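Frequently Asked Questions

What is Folberg?

Folberg is a printed zine about underground metal, mostly death, doom and black metal from small labels and self-released tapes. Ratree Phetsri edits it and writes most of the reviews. Morven Menzies does the interviews and the layout. We put out 2 issues a year, one in April and one in the fall.

How do I send you music for review?

Physical copies get priority. Tapes, CDs and vinyl are all fine. If you only have a digital release, send one download link by email, with the full album in it and the lyrics if you have them. Please don't send streaming links that expire.

Will you review everything I send?

No. We get far more than we can print. If a record doesn't get a review, it may still be listed on the "Received" page with the band name, title and label.
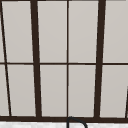 Demos have their own section and are kept shorter, usually one paragraph. A band's first demo is never given a score.

How long does a review take?

It can take up to 4 months, depending on where we are in the print cycle. Anything that arrives in the last few weeks before printing goes to the next issue. You don't need to write and ask — if your release is reviewed, we mail the band or label a copy.

Can I read the review before it's printed?

No. We will fix factual errors, such as a wrong lineup or track title, in the following issue.

How many copies do you print?

The current run is 800. Issues are not reprinted once they sell out, though we do post the interviews on this site a year later.

Do you sell the records you review?

We don't. Grendcombe is a separate mail order shop that carries the zine, along with a lot of the tapes we cover. Questions about their orders should go to them.

Can I advertise?

Yes, in half-page and full-page sizes, black and white only. Labels that advertise are not promised a review. Rekitz has taken the back cover for the past few issues and we have still given some of their releases low scores.

Which back issues are left?

Only the ones listed in the shop. The issue with the long Minja interview is gone, and we don't have a spare to sell.
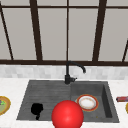
Folberg FAQ — p. 2

Do you accept outside writers?

Sometimes. Send two sample reviews of records you know well, one that you liked and one that you didn't. There is no pay, but you get copies of the issue and first pick from the promo box.

Can I subscribe?

Not at the moment. Postage changes too often for us to set a price a year ahead. Join the mailing list and you'll get a note when the next issue is ready to order.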